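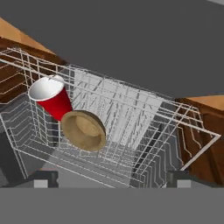 Budget notes for the dishwasher cell, February

Fasil Negash asked for a costed plan before any hardware is ordered, so I have been pricing the arm and the gripper separately. The total allowed is 3000, excluding the arm itself, which comes on lease from Nolatham until December.

The gripper matters more than I had allowed for. In simulation the parallel fingers take up a lot of room over a wire rack. A cup on its side among the tines and a bowl tilted on its edge need different approach angles, and both leave little clearance for wide, blocky fingertips. I priced two options:

Cokberg parallel gripper, 70 mm stroke, stock pads. In budget, four weeks' delivery.
Lendik gripper, slimmer fingers, pads sold separately. Over budget once spare pads are added.

I am leaning towards the Cokberg, with narrower fingertips machined locally by Quách. 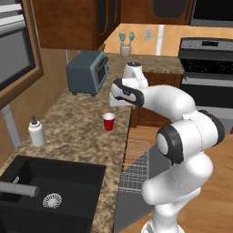 Mounting and reach

The simulated arm stands on the floor side of the worktop and bends forward over it, with the pulled-out rack beneath. That layout has to serve both the counter and the rack from one base position. A linear rail would make it easier, but a rail costs more than everything else on the list, so it is out for this year.

What remains is a fixed pedestal, floor anchors and cable protection. I have allowed for three sets of cable sleeving – the lowered door is an obvious place to snag one. The pedestal quote is still missing. I have asked for two heights, as the rack sits well below the counter and I do not want to find the limit after drilling.

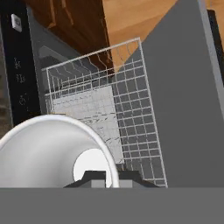

Gripper view at the rack, white bowl in the foreground.

Crockery goes under consumables: plain white bowls, bought in bulk. Lighting is not costed yet. The revised sheet goes to Fasil once the pedestal price is in.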